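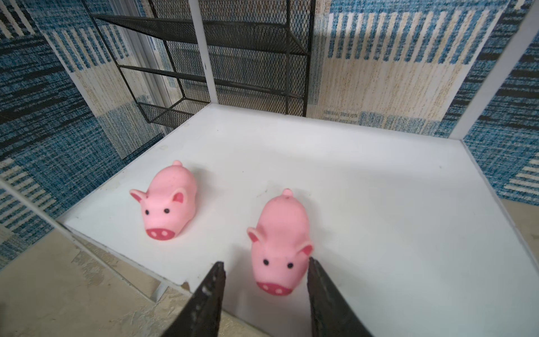
지난번 경유 하역분의 본선 수량과 육상 수량 차이에 대해, 제가 가진 자료로 다시 계산한 결과를 적습니다. 선적지 서류에는 2,000킬로리터, 우리 쪽 탱크 검척으로는 그보다 9킬로리터 적게 나왔고, 위남길 님은 이걸 전부 손실로 보고 계신 듯합니다. 그런데 두 숫자는 서로 다른 온도에서 잰 부피입니다. 같은 모양의 분홍 돼지 두 마리라도 앞에 선 쪽은 크게, 뒤에 선 쪽은 작게 보입니다. 눈에 보이는 크기로 무게를 따지지 않듯이, 온도가 다른 부피를 그대로 빼서 손실이라고 부르면 안 됩니다.

선적지에서 잰 유온은 21도였습니다. 하역이 끝나고 우리 탱크에서 잰 유온은 16도입니다. 경유는 온도가 1도 내려가면 부피가 0.08퍼센트 조금 넘게 줄어듭니다. 양쪽을 모두 15도 기준으로 환산하면 선적지 수량은 1,990킬로리터, 우리 수량은 1,989킬로리터를 조금 넘깁니다. 차이는 1킬로리터가 안 됩니다. 정확한 환산은 시험성적서의 밀도로 표를 찾아서 해야 하고, 위의 값은 그 전에 어림한 것입니다. 소수점 아래는 달라질 수 있습니다.
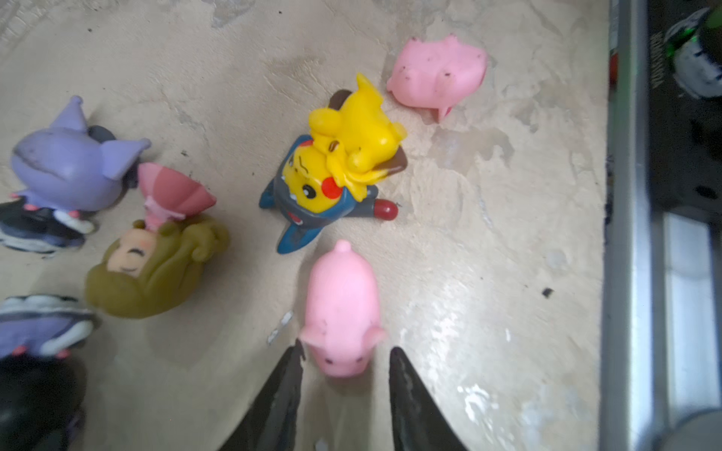
남은 차이도 바로 손실로 적기는 이릅니다. 부두 매니폴드에서 탱크 입구 밸브까지 배관이 약 69미터인데, 하역 전에 이 구간이 차 있었는지 비어 있었는지가 검척표에 없습니다. 8인치 관이라 비어 있었다면 2킬로리터 남짓이 그 안에 남습니다. 그 경우에는 오히려 우리가 조금 더 받은 것이 됩니다. 채동현 님이 당일 밸브 조작을 맡으셨으니, 하역 전에 라인 충만 확인을 했는지 기억나시면 알려 주십시오. 작업일지에 적힌 것이 있으면 그쪽이 더 좋습니다.

검척 시각도 문제입니다. 기록으로는 펌프 정지 후 오전 6시 40분에 첫 검척을 했고 두 번째 검척은 없습니다. 펌프가 선 지 얼마 안 된 탱크는 유면이 흔들리고 기포도 남아 있어서 몇 밀리미터는 쉽게 틀립니다. 우리 탱크 단면적이면 1밀리미터가 작은 양이 아닙니다. 다음부터는 안정 시간을 두고 같은 사람이 연속으로 세 번 재서, 세 값을 모두 적었으면 합니다. 평균만 적으면 나중에 확인할 방법이 없습니다.
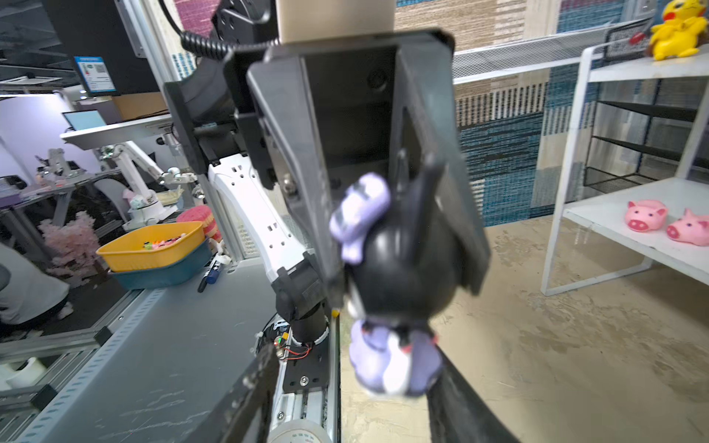 유온은 한 점에서만 쟀습니다. 탱크에 먼저 들어 있던 기름이 찬 편이었고 새로 받은 기름은 그보다 따뜻했으니, 상부와 하부의 온도가 같았다고 볼 근거가 없습니다. 상·중·하 세 점을 재고 그 평균을 쓰는 것이 맞습니다. 선적지의 21도가 몇 점을 잰 값인지도 서류에 없어서 티르덴 쪽에 문의해 두었습니다. 답이 오면 이 스레드에 올리겠습니다.

아래는 위남길 님의 먼저 글입니다. 해당하는 부분에만 답을 달겠습니다.

위남길 님 씀:
> 5월 하역분 수량 부족 건입니다. 본선 출발 수량은 2,000인데
> 우리 검척은 9가 모자랍니다. 비율로 0.45퍼센트이고
> 계약상 허용 오차를 넘습니다.
>
> 보섹에 부족분 청구서를 바로 보내는 것이 맞다고 봅니다.
> 늦어지면 클레임 기한 문제가 생깁니다.

기한에 대한 걱정에는 동의합니다. 다만 청구서를 먼저 보내면 보섹은 온도 환산부터 물을 것이고, 거기서 우리 숫자가 무너지면 다음 건까지 신뢰를 잃습니다. 우선 수량 이의를 유보한다는 통지서만 보내고, 금액은 비워 두는 쪽을 제안합니다. 계약서에 통지와 청구가 따로 규정되어 있어 통지만으로 기한은 지켜집니다.

> 본선 탱크에 잔유가 남았을 가능성도 있습니다.
> 배는 이미 떠났고 건조 확인서는 받지 못했습니다.

건조 확인서는 선진솔 님이 사본을 갖고 계십니다. 대리점이 메일로 보낸 것이 다른 건의 서류에 묶여 있었습니다. 전 탱크 배출 완료로 되어 있고 양측 서명이 있습니다. 원본은 아직 대리점에 있습니다.

> 플라살리에 유량계 값은 왜 아무도 안 쓰는지 모르겠습니다.

부두 유량계는 교정 유효기간이 지난 상태라 정산 근거로 쓸 수 없습니다. 참고용으로 보면 값은 탱크 검척과 본선 수량 사이에 있습니다. 교정 일정은 문진솔 님이 업체와 조율하고 계시고, 다음 입항 전에 끝내는 것으로 알고 있습니다. 교정이 끝나도 온도 보정 기능이 켜져 있는지는 따로 확인해야 합니다. 작년에 그 설정이 꺼진 채로 한 분기를 쓴 적이 있습니다. 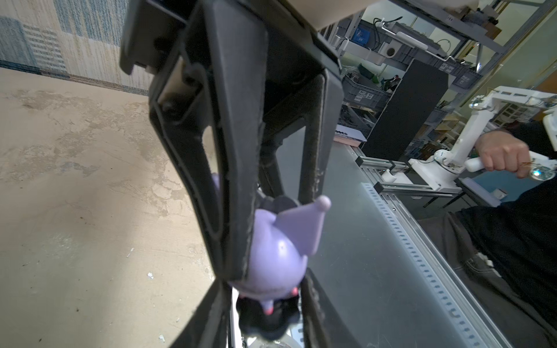 그리퍼에 잡힌 연보라색 장난감

필요한 자료를 다시 정리합니다.

- 하역 전후 라인 상태 기록 (채동현)
- 시험성적서의 15도 밀도 (선진솔)
- 우리 탱크의 최신 검척표 사본. 작년 개방 검사 이후에 새로 만든 것이어야 합니다.
- 수분 검척 결과. 바닥 물을 뺀 수량인지 아닌지 현재 표에는 표시가 없습니다.

마지막 항목은 위남길 님이 쓰신 표에서 총 부피와 순 부피가 같은 값으로 들어가 있어 여쭙는 것입니다. 물이 없었다면 0으로 적어 주시고, 재지 않았다면 빈칸으로 두고 비고에 써 주십시오.

자료가 모이면 환산표를 붙여서 다시 올리겠습니다. 유보 통지서 초안은 제가 오늘 오후에 써서 위남길 님께 따로 보내겠습니다.

목록 > 유류 저장·하역 실무 > 수량 정산 > 5월 경유 하역분 수량 차이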